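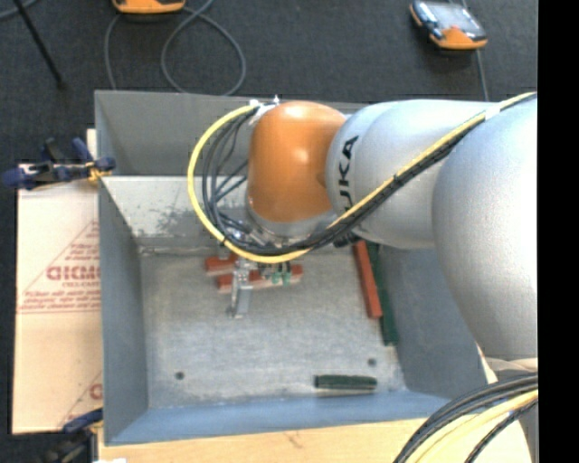
A bin is also a piece of furniture: a talk with Biljana Georgiou

Biljana Georgiou has been making sheet-metal bins at Lilten for a long time, and she is used to people finding this a small subject. I met her in the morning, before the press brake was running and while it was still possible to hear each other. She had put the kettle on and she had a folded paper model of a bin in her apron pocket.

I asked first about the walls, which in most of her bins do not stand straight. "Everybody draws a box with 90 degrees in the corners," she said. "Then they put small parts in it, and the small parts go to the wall and stay there. You cannot get your fingers behind them." With a sloped wall, the parts slide back to the middle of the floor. She showed me this with the paper model and a handful of washers. The slope costs capacity, and customers complain about it when they compare the catalogue with Zanetti, who makes a straight-sided bin of the same outside size.

The colour is light grey, almost without exception. In the beginning she offered 4 colours, among them a dark green she still likes. "Grey was ordered, and the green stood in the shed," she said. On a light floor a dark screw is easy to find. A zinc one is more difficult, and for this she has no good answer.

We spoke also about scuffs. The paint inside a bin has a hard life, especially on the panel where people tip things in, and one customer in Plokton sent back a whole order in November for the reason that the panels looked old after one season. Georgiou repainted them and returned them with a short letter. "I wrote that a bin is for throwing metal into. They were polite about it." She now keeps touch-up tins at the counter, but few are sold.

Many of her bins have holes in the floor, and I wanted to know if they are for water. She laughed. They are for bolting the bin to a bench, and some people use them to hang it on a wall hook when they sweep. A screw of the wrong size will find such a hole, so she advises to put a piece of tape from underneath.

A full bin should not go over 40 kilograms when two persons have to lift it, in her opinion, although the metal will carry up to 100. She prefers that it stays where it is. On concrete it makes a terrible noise when it is moved — on carpet it is quieter, but the rim catches the threads, and then you have two repairs.

Her next job is for a bicycle workshop in Skotau that wants a lower front edge. She has already cut the first blank, and she thinks the corner will have to be done again.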